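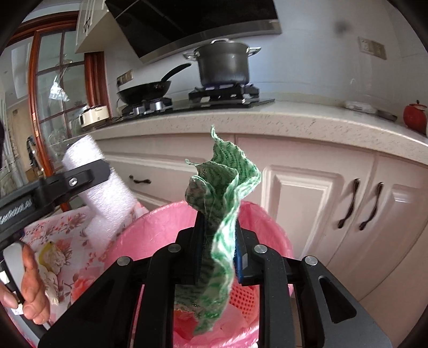
Tenstead Employees Credit Union
Loans and Cards Subcommittee, minutes, 28 May 2019

Present: Amândio Torres (chair), Bujar Nikolaidis (minutes)

1. April minutes approved with no changes.

2. Late payments. Bujar reported 382 card accounts past due at the end of April. Reminder letters will go out 10 days after the due date.

3. Balance transfers. Amândio proposed a cap of $2000 per member for the first year. Agreed. The transfer fee stays at 2 percent — to be looked at again in the fall.

4. Statement printing. Quotes received from Zanden and Torkeo. Torkeo's leaves out postage. Bujar to ask for a revised figure.

5. Other business. None.

Meeting closed at 5:40 p.m.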